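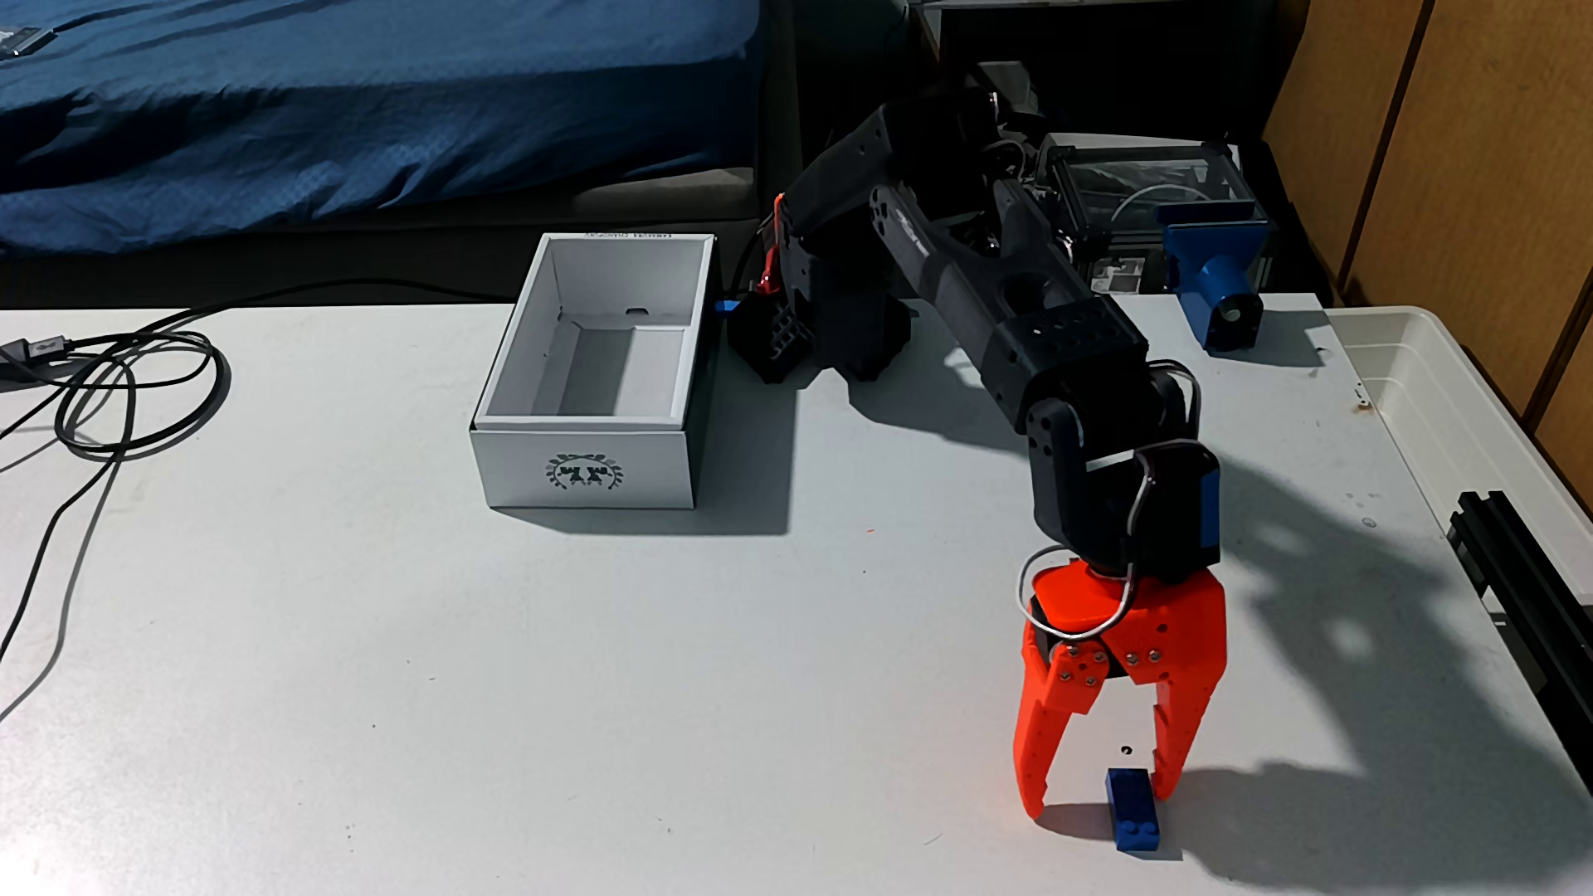
Marcela Kubíček said a set with one brick missing was sold as incomplete, and that the listing would have to say so.

I told her the brick was on the table. It was the blue one, standing on its end, and the white box with the wreath on it was open on the same table. Moving it from one to the other would close the file.

Stories > Short > The Grumau Set

The file had been open since April. The Grumau set was listed at 244 pieces. I had sorted it by color, then by length, and packed it in bags of 30, with the last four in an envelope. The envelope held three. I recorded the shortage, repeated the sort and got the same result.

Marcela wanted the count by evening. The buyer in Caneneck had offered 1,902 for the complete set and a good deal less for anything else. She asked on the phone whether the brick was the right blue. I said it was blue. She asked whether it had the right number of studs, and I said two were showing at the lower end and that I would check the rest when I picked it up.

I did not pick it up. My father had built with that set on the bed, on the blue blanket, and the pieces had rolled into the folds - he never sorted anything.

At six I wrote the listing. Under condition I put: 243 pieces, one missing, box not included. Marcela read it back to me twice and asked if I was sure. I said the count was correct as of that hour.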